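# How do you clean the back of a big office screen without pushing the dust inside it?

**Nadiia Palamarchuk**
Filed under: Offices and desks > Dust
198 views

We have a large black screen on a floor stand in our meeting room. The front gets wiped before every visitor. The back has been treated as a matter between the screen and its conscience. I started on it with a dry cloth and got far enough to have doubts.

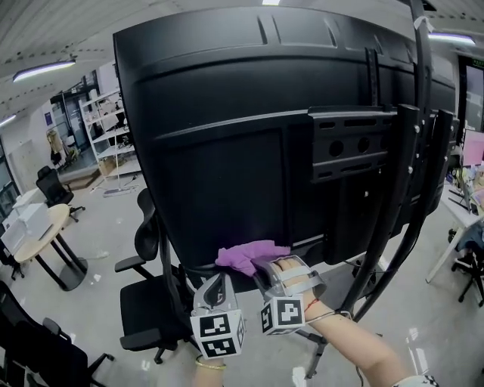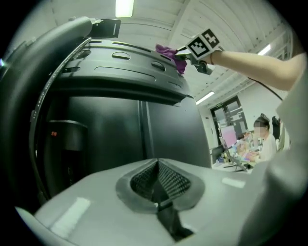
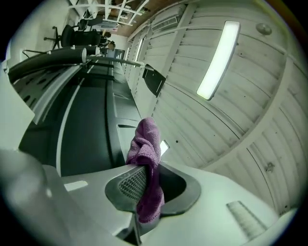 Stornley, August

My doubts, in the order they came to me:

The vents. There's a row of small ones along the top of the back panel, and every stroke of the cloth seems to end there. Am I cleaning dust off the outside or mailing it to the inside?

The bracket. It's a flat metal plate full of holes and slots, and a cloth goes over it beautifully without touching anything that needs cleaning. I tried folding a corner and poking it through. The corner came out looking well traveled and the slot looked the same.

The ridge across the back. Dust sits on it like it has a reservation. Wipe up, and it falls down. Wipe down, and it falls down faster.

Also, is dry right? The supply closet has a bottle of Flornix glass spray, which has been there longer than I have, and a coworker is in favor of just letting the thing have it. I said I'd ask first. I would like to be told no by somebody other than me, because I've used up my noes for the month.

The screen used to stand against a wall, so none of this came up. Then the room got rearranged and now anyone sitting behind it has an excellent view. We have a customer coming from Skadville who will, if the seating goes the usual way, be looking straight at it for an entire morning.

I have 20 minutes between meetings to do this, and a microfiber cloth. I can probably get a brush out of petty cash if someone here makes a strong enough case for one.

---

**Marisa Ruggiero**
Marked as helpful by Nadiia Palamarchuk

No to the spray. There, you can quote me.

Glass spray on the back of a screen has two places to go, and one of them is through the vents. Even on the plain parts of the panel it tends to turn dust into a thin gray paste, which then dries in streaks on black plastic, where everyone from Skadville can admire it.

Turn the screen off at the plug before you do anything else. In your second picture there's a small red readout glowing, so something there still has power. Off with the remote doesn't count. Give it 10 minutes to cool if it's been on all morning, and spend them moving the chairs out of the way. A chair is standing right behind the screen in the first picture, and dust falls on mesh and stays there until the chair is retired.

Then I'd go like this:

1. Vacuum the vents first, with the soft brush attachment, on low. Hold it just off the plastic and let it pull. This answers your mailing question: you want the dust leaving in your direction before a cloth gets anywhere near it.
2. Do the top edge of the panel next, wiping sideways along the row of vents. Never across and down into them. Short strokes, and turn the cloth to a clean side more often than seems reasonable.
3. The ridge. Hold the vacuum under it with one hand and wipe along it with the other. The dust still falls, but now it has somewhere to be.
4. For the bracket, get the brush. A clean, dry paintbrush, the cheap kind, an inch wide. It goes into the slots and around the screw heads, and the cloth never will. Please don't loosen anything to "get behind it." That bracket may be the reason the screen is up there and you are not underneath it.
5. Stand last. Tubes, uprights, then the base, where you'll find everything you knocked off in steps one through four.

If there's a sticky patch, dampen a corner of the cloth with plain water, wring it until you feel silly, and use it on that patch only. Keep it away from openings, sockets and anything with a label you might want to read later.

That fits in your time if you don't stop to look at the cables. Don't look at the cables. That's a different afternoon.

---

**Donati**

Canned air. Two blasts and done. I do all the screens on our floor this way and have never had a complaint.

> **Marisa Ruggiero:** Who would the dust complain to?

> **Donati:** It goes out the other side.

> **Marisa Ruggiero:** Of a screen?

> **Donati:** Ok fair. I still say it's fine for the bracket. Short bursts, can upright, aim away from the vents.

> **Nadiia Palamarchuk:** And away from the conference table, I assume. We did that with a keyboard once and ate lunch in another room.

---

**Nadiia Palamarchuk**
Follow-up from the original poster

Brush approved. I described it as "presentation equipment," and petty cash did not ask a single further thing.

Did it in Marisa's order this afternoon. The vacuum had 80 percent of it before I'd unfolded the cloth, which was a little insulting after the effort I'd put in earlier. The bracket came up well with the paintbrush. I can now see that it is black all the way across, which I'd taken on faith. One sticky patch low on the stand, source unknown, gone with a damp corner and some language.

I did look at the cables.

Two things I'd add for whoever finds this later. Wash the microfiber by itself, no fabric softener, or it comes back slippery and just escorts the dust from one end to the other. And do the floor after, including under the stand base, which I forgot. I'm going back in tomorrow before the visitors with a broom and as much dignity as I can manage.

The Flornix is back in the closet. My coworker is asking if it's safe on the front. The manual says dry cloth only, so that's my next no. If anyone has a manual that says otherwise, please don't tell him.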